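Write the small rules first

Many people in our field wait for a big standard before they change how they work. I think this is a mistake. A big standard speaks about force limits, guards and stop buttons. It says very little about the pads on a finger, and when somebody must look at them.

At Gitico, where I worked for two years, we had a binder of 164 pages for the robot cells. The hand-held grippers, which we used to record demonstrations, had one page, and the page was mostly a drawing. So each person made his own habits. One person changed the tape on the fingers every morning, another waited until it came off. The recordings went into the same folder, and later we could not say which grip was made with which surface.

My proposal is modest. Before each session, the operator looks at both fingers and writes down their condition. Scuffs on the hard parts are normal and can stay. Worn tape or rubber is a different matter, and there should be one written limit for it. The same sheet should say what may stand on the table and how near to the edge.
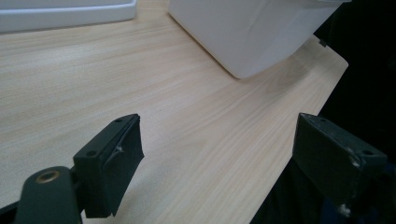 Hema Murthy wrote to me, after reading a draft, that every new sheet takes time away from the recording, and that operators start to tick boxes without looking. She would accept one check in the morning and no more.

I take this seriously. I have also ticked boxes without looking. But the answer is a short sheet, with a line where one must write a word by hand. Ours at Drestovow has 17 lines, and I would gladly remove half of them.

What I would not remove is the name at the bottom. A rule without a name belongs to no person, and then it is forgotten by November.

Sverre Tangen

Related
Who signs for the gripper?
Stop buttons and where we put them
Fostura changes its training hours
Letters: 313 recordings and no notes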